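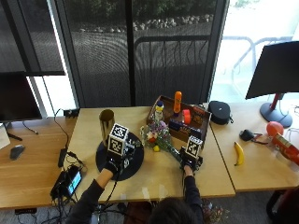 Adus, the group messaging app from Killberg, got its biggest update yet on April 3, 2025, and it's a really good one! Version 6 finally brings proper offline sending, so a message you write on the subway or in a basement gets queued and goes out the moment your phone finds a signal. It also adds something the company calls hands-busy mode, and I love it. If you're sitting at a table with a glove on each hand and a device in each glove, tapping out a reply is pretty much impossible, and now you can have new messages read aloud and answer by voice without touching the screen. It works in group chats as well as one-on-one, and you can set it to speak up only for the people you pick.

The update is free and is rolling out now on Android and iPhone, with the desktop version to follow. Killberg has been testing it since January with 81 groups in Brulldale, most of them small clubs and family chats, and a lot of what they asked for made it in. You can pin up to 4 messages at the top of a chat (it used to be one), search finally looks inside shared documents, and the voice reader now handles 19 languages. Switching between two languages in the same chat still trips it up now and then - a fix is on the list for the next release.

There's good news for anyone with an older phone, too. The new app takes up almost a third less space than the last one, and chats with years of photos in them open much faster. My own test phone is well past its prime, and scrolling back through a huge family thread was smooth the whole way.

Backups are the one thing to watch. Version 6 uses a new backup format, and the old app can't read it, so update all of your devices before you make a fresh copy. The setting is under Chats, then Storage. Hands-busy mode is off by default and sits in the Sound menu - look for the small speaker icon.

Posted by Ní Chonaill in Apps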